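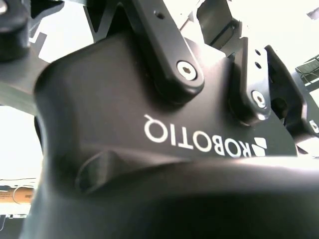

Fig. 1. Robotiq gripper, close view.

Unit 7: Reading the label of a food supplement
Module notes, Nutrition and Consumer Health. Notes prepared by Evanthia Stergiou, revised in April by Shabnam Naqvi.

7.1 Scope
This unit covers vitamin, mineral and plant-based supplements sold as tablets, capsules, powders or liquids. Medicines are dealt with in Unit 9. Students should have read the notes on reference intakes (Unit 5) before the class.

7.2 Legal position
In most European countries a food supplement is treated in law as a food. It may add to the normal diet but may not be presented as preventing, treating or curing a disease. A sentence such as "supports the normal function of the immune system" may be allowed if it is tied to a nutrient with an accepted claim. "Stops hay fever" is a medicinal claim and is not allowed on a supplement.

The difference lies in what the words say to an ordinary buyer. Small print elsewhere on the pack does not undo a claim made on the front.

7.3 What the label should show
The name "food supplement"
The names of the nutrients or substances that characterise the product
The portion recommended for daily use
A warning not to exceed that portion
A statement that supplements do not replace a varied diet
A statement that the product should be kept out of reach of young children
The amount of each nutrient or active substance per daily portion

Note the last item. Amounts are given per daily portion, and a portion may be one capsule or four. Two products can only be compared once both have been worked out on the same basis.

7.4 Plant extracts
Three quantities are easily confused:
(a) the weight of the extract in the capsule;
(b) the weight of dried plant it was made from;
(c) the weight of the marker compound in it.

The extract ratio links (a) and (b). A 12:1 extract means that 12 parts of dried plant gave one part of extract. A capsule with 50 mg of such an extract may therefore be labelled "equivalent to 600 mg" of plant. This figure says nothing about (c), which depends on the plant material, the solvent and storage. Where the marker compound is not declared, it cannot be worked out from the ratio.

7.5 Worked example
Flidura is a nettle leaf capsule. Its label gives 597 mg of dried leaf powder per daily portion of three capsules. Skollari, a second product, gives 372 mg of the same powder per portion of two.

Flidura: 597 / 3 = 199 mg per capsule
Skollari: 372 / 2 = 186 mg per capsule

The difference per capsule is 13 mg. The difference per daily portion is 225 mg. Either figure could be quoted in advertising, and a reader should check which one has been used. Neither figure shows that one product works better than the other.

7.6 Customer reviews as evidence
A review reports one person's experience, with no comparison group. Symptoms of seasonal allergy rise and fall with pollen levels, weather and time spent indoors, so an improvement after a dose may have happened without it. People who noticed no change are less likely to write. A seller who reprints a review containing a medicinal claim is normally held to have made the claim.

7.7 Safety points
Plant products can interact with medicines. St John's wort lowers the blood level of several, including some oral contraceptives. Anyone taking regular medication, or who is pregnant, should speak to a pharmacist or doctor first.

Exercise for the seminar
Bring one supplement label. Mark each item from 7.3, convert all amounts to a per-capsule basis, and underline any wording that could be read as medicinal. Written answers go to Thodoris Liapis before the seminar.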